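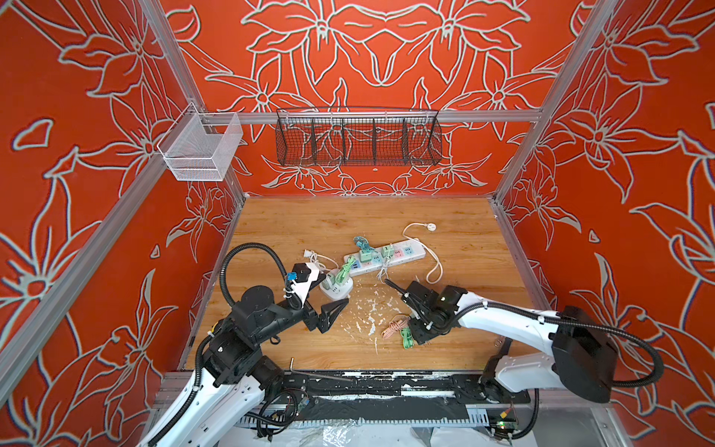 Emese Kelemen writes that surely by now you can do all of this in simulation, and why would anyone pay people to move cables with a robot by hand.

Fair question, Emese, and one my boss also asks whenever the invoice comes in. Let me answer in pieces, since the site won't let me do it in one.

Simulated cables are lovely. They bend the way a math teacher thinks a cable bends. Real ones have spent a year in a drawer and hold a grudge.

So we collect. A person drives the two arms, the arms do the thing, the cameras record it, and each go gets saved as an episode. Then you do it again with everything moved a little. Repeat until you no longer enjoy electronics.

A session is 40 episodes. On a good day one pair of operators gets through it before lunch. I have had one good day.

The job on the sheet is called "tidy power area," which was written by someone at Turunen who I believe pictured a single lamp cord.

What the policy has to learn: which end of a cable is the end. Where to grab something coiled so it stays coiled. When to let go. I have watched grown adults with engineering degrees fail at all of these.

First batch we trained on was too clean. Bare wood, one strip, cables laid out like a place setting. The model did great as long as your life was also a place setting. 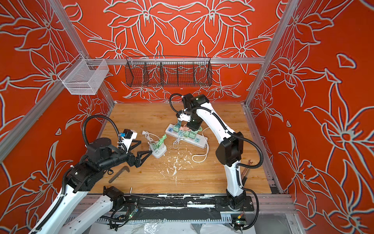 Second batch, the rule is that you don't clean between episodes unless the sheet says so. Crumbs stay. Tools stay. If it's on the table, the model gets to learn that it isn't a cable.

I was against this rule for 3 days. Then I saw the scores on the messy test set and have been quietly in favor of it ever since.

Yes, the walls are flowers. We swap panels so the thing doesn't decide that "gray background" means "plug nearby." It did decide that once, in November, and we lost a week finding out.

Bad episodes: we keep them. Dropped plug, missed grab, cable dragged halfway across the table by accident. They get tagged "fail" and a short note. The note field was meant for causes. Mostly it contains sighing.

The best ones are where the operator misses and then recovers. Those are worth more to us than a perfect run, and you can't ask for them, because the second you ask, people start missing on purpose and it looks like community theater.

Someone also asked about labeling. We use Puren for that. It wants a start and stop for every grasp, to the video frame. Two people labeling the same grasp will disagree by 8 frames and both be certain.

The spread matters more than the pile, by the way. 7 layouts with real differences beat a mountain of the same one. I say this as the owner of a mountain of the same one, free to a good home.

Back to Emese's point: we do use simulation, for reaching and for not smacking the arms into each other. It's good at that. Anything with a cord on it, we go back to the table.

Next up is cables under other cables. The sheet says "light overlap." I've asked Turunen to define light and will report back when they do.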